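Chapter 7
Rules for the Shared Bench

After working through this chapter you should be able to:
say what a risk assessment for a small robot cell has to cover;
tell a guard, a stop and a limit apart;
write a work instruction that another person can follow without asking you;
keep a change log that will stand up to an inspection.

Key terms: reach envelope, residual risk, protective stop, emergency stop, payload, cable management, change log

7.1 Why small cells need rules too

The previous chapter dealt with large industrial robots behind fences. Most readers of this book will never work beside one of those. They are far more likely to meet a pair of light arms bolted to a bench, handling goods that weigh very little. It is easy to think that such a bench can be run on common sense. The accident book at the Esden training workshop suggests otherwise. Of the entries that Margit Szilágyi reviewed for her course notes, most concerned pinched fingers, snagged sleeves and cables pulled out of their sockets. None involved a heavy load.

A light arm still has joints that close. It can still move when the person next to it expects it to stay where it is. Where two arms share a bench, there is the added risk of a hand being caught between them, and each arm may be stopped by a different signal. The rules in this chapter are written with that kind of work in mind.

Garment handling is used throughout as the running case. Cloth is soft, so people tend to treat the job as harmless. It also folds, slips and catches, so a hold that was good a moment ago may not be good now. A person watching will often want to reach in and straighten a collar or free a strap. The work instruction must say plainly when that is allowed.
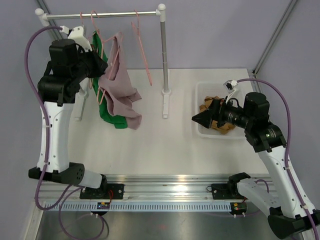 Two-arm garment handling with a rack and a shallow container.

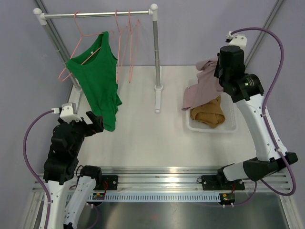
7.2 What the assessment covers

A risk assessment begins with the task, written out in ordinary words. "Move garments between the rack and the container" is a fair start. The assessor then lists everyone who may come near the cell, including cleaners and visitors, and asks what each of them could touch.

The reach envelope comes next. This is the whole space that any part of the arm can enter, including the elbow and whatever is carried in the gripper. Students often measure to the fingertips and stop there. A long sleeve or a dress hanging from the gripper makes the envelope larger, and the assessment should use the longest item the cell will handle. In the Grinix exercise at the end of this chapter, the distance from the bench edge to the operator's stool is 600 mm. You will be asked to decide whether that is enough.

Cables belong in the assessment as well. A cable that moves with an arm needs enough slack for the full range of movement, and it must be held so that the slack does not form a loop in the working area. Check the fixings by hand with the power off. A cracked clip or a missing tie is recorded as a fault, even if the arm is running normally.

7.3 Stops and limits

An emergency stop is pressed by a person. A protective stop is triggered by the system, for instance when a joint meets more resistance than it should. A limit prevents a movement or speed from going past a set value. All three may be present in one cell, and none of them replaces the others.

Where arms share a bench, one emergency stop button should stop all of them. Fahad Kakakhel, who taught the Kirkegaard evening course, had his students test this at the start of each session and sign the sheet before any cloth was loaded. The stopped arm may keep its grip or let go, depending on how it is set up. The work instruction has to state which, so that the operator knows what to expect of the item being held.

7.4 Keeping the log

Every change to the cell is entered in the log with a date, a name and a reason. Moving the rack counts as a change. So does a new kind of hanger, a deeper container or a different gripper tip. Some of these will need a fresh assessment and some will not, but the decision must be written down either way.

A usable entry is short:

Entry 33. June 27, 2018. Container replaced with shallower type. Reach checked at low speed, no contact with rim. Assessment reviewed, no change needed. M. Bangash.

Compare this with an entry reading "swapped box, fine". The second tells an inspector nothing about what was checked or who checked it. Section 7.5 sets out the full log form and explains how to fill in each column.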